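**Veltitz open house, May 4, 2023**

Went to the Veltitz open house to find out what one arm would cost us. Came home with a lanyard, a pen and a number I don't like.

The list price is the friendly part. After that comes the gripper, then the mount, then a training package at 300 an hour, which the sales rep mentioned while looking at the coffee urn. Mkhize, two booths down, folds training into the price and charges you for the software seat instead: 228 a month, forever as far as I could tell.

Most of the afternoon session was simulation. The pitch is that you try your job on screen before you buy the hardware, and the job on screen was colored blocks, with a white arm working up close to a big blue one.

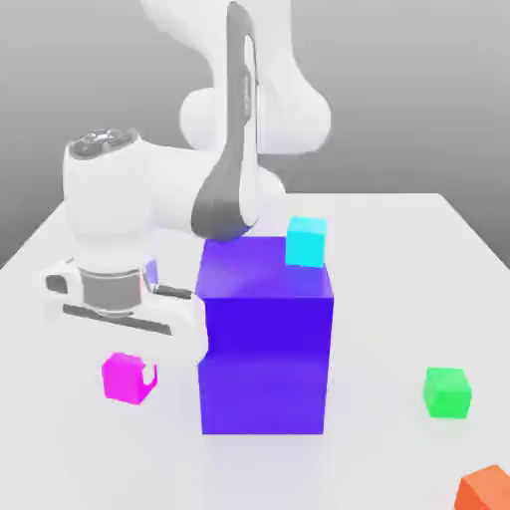
Tineke Jacobs wanted to know whether the trial license came off the purchase price. It does, if you order by November, and only on the larger model. She wrote that down and underlined something twice.

For our budget I'm putting in 2,000 for the simulation trial and leaving the arm line blank until Ruvell sends a quote. They promised one before I left the parking lot. I'm still waiting. Parking at the Kokstead hall was free, so there's one line already under control.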